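Course: Revision of Translated Texts
Session 2, 21st July
Room: Husby, upper floor

These notes cover the part about revising on paper. The part about revising on the screen comes in the next session, and for it you will need your own laptop. If you missed the first session, please read the handout on style guides before this one.

## What we mean by revision

In this course, **revision** means comparing a translation with its source text and correcting it. **Proofreading** means reading the translation alone, usually after the layout is done. Many clients use both words for the same thing. Ask the client which one he wants before you agree on a price. I once revised a whole manual for a client who only wanted to have the commas checked, and he was right not to pay for the extra days.

We also use the word **reviser** for the person who does the comparing, even when the translator and the reviser are the same person. When you revise your own work, try to leave one night between the two tasks.

## The order of reading

Students often ask whether to read the source first or the translation first. There are good arguments on both sides. Mieczysław Sadowski, who taught this course before me, always read the translation first. He said that the reader of the translation will never see the source, so the first reading must belong to that reader. Pieter Fourie, from whom you will have the legal module, reads the source first, sentence by sentence, and he is the most careful reviser I have worked with.

My own advice is this:

1. Read one page of the translation without looking at the source. Put a small line in the margin where you stopped or had to read twice.
2. Read the same page again, now against the source. Go sentence by sentence.
3. Return to your small lines. Some of them will already be solved.
4. Go to the next page.

For a contract or a safety sheet, leave out step 1. In such texts a missing "not" costs more than an ugly sentence, and smooth reading makes you blind to it.

## Kinds of errors

We will use five groups. Other schools have longer lists, but in practice a long list slows you down.

| Mark | Group | Typical case |
|---|---|---|
| M | Meaning | The sentence says something other than the source |
| O | Omission | A word, a sentence or a table row is missing |
| T | Term | The wrong word from the glossary, or two words for one thing |
| L | Language | Grammar, spelling, punctuation |
| S | Style | Correct, but it does not sound natural |

Write the letter in the margin, on the same height as the error. Do not write over the printed line. The person who enters your corrections must still be able to read what was there before.

Please be strict with yourself about group S. If you can't explain to the translator why your sentence is better, leave his sentence as it is. Over-correction is the most common fault of new revisers. It costs hours and it makes the translator angry for nothing.

## Numbers and names

Check all numbers in a separate reading. Look only at the numbers, nothing else. In the Suvix leaflet from the first session, the source has "1000 liters" in the table and "100 liters" in the running text. The translator copied both correctly. The error is in the source, so you don't correct it silently. You write a query.

Names need the same separate reading. The company Lévesque has an accent on the first "e" but not on the others, and in the exercise text you will find it written in different ways. Find out which form the client uses in his own papers and keep it everywhere.

## How to write a query

A query is a question to the translator or to the client. It should be possible to answer it in one line. Compare:

- Weak: "Is this OK?"
- Weak: "Strange number, please check everything on this page."
- Good: "Page 4, table: 1000 liters. Page 5, text: 100 liters. Which one is correct?"

Give the page and give both possibilities. Don't give your opinion about the author. Keep the queries on a separate sheet, with numbers, and write only the number in the margin (Q1, Q2 and so on).

## Paper and pens

Print on one side only, with wide margins and at least one and a half line spacing. For our exercises the text is already printed this way.

Use one color for corrections and another one for queries. I prefer green for corrections, as red looks like school, and many translators have told me that they open a red page with a bad feeling. Black and blue are not good on a printed page, because a small comma in black gets lost. A highlighter is useful for terms: mark each glossary term on the first page where it appears, and do not use it for anything else. Pencil is only for the small lines from step 1, which you will erase later.

Take your pens from the table before we start, and return them with the cap on.

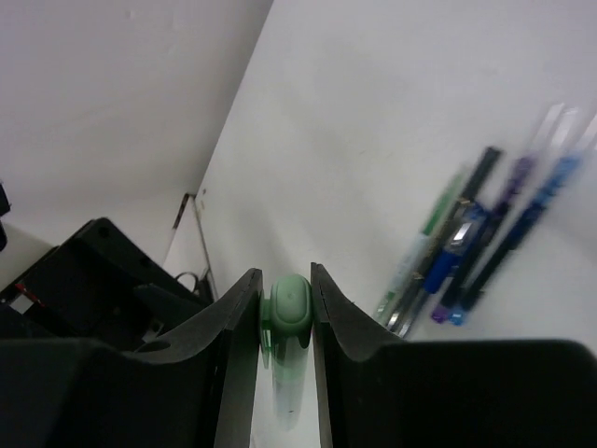
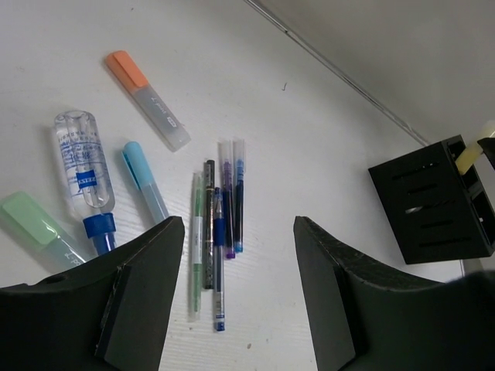

When a second reviser works on the same pages, he or she needs a different color, and both of you should write your initials next to your color on the cover sheet. Otherwise, after a week, it is impossible to know who wanted what. If the second reviser does not agree with a correction, he must not cross it out. He puts a circle around it and writes his own proposal beside it, and the two of you talk.

## How much time

A trained reviser needs roughly one hour for 1000 words of general text. In the beginning you will need double this time, and this is normal. Technical text with many tables is slower. If you notice that you have read a whole paragraph without making any mark, read it once more, even if it was really good.

## Exercise for the next session

The text is the user guide for Wastix, a composting bin. It has 200 lines, and the line numbers are printed on the left.

- Revise lines 1 to 100 alone, with the marks from the table.
- Exchange your pages with a partner, who revises your revision in a second color.
- Write your queries on the separate sheet. Please no more than one page.
- Leave lines 101 to 200 untouched. We will do them on the screen.

The glossary is on the back of the source text. It has an error in it, so revise the glossary too.

Reading, if you have time: the chapter on queries in the course reader. The old edition from December has other page numbers, but the text of this chapter is the same.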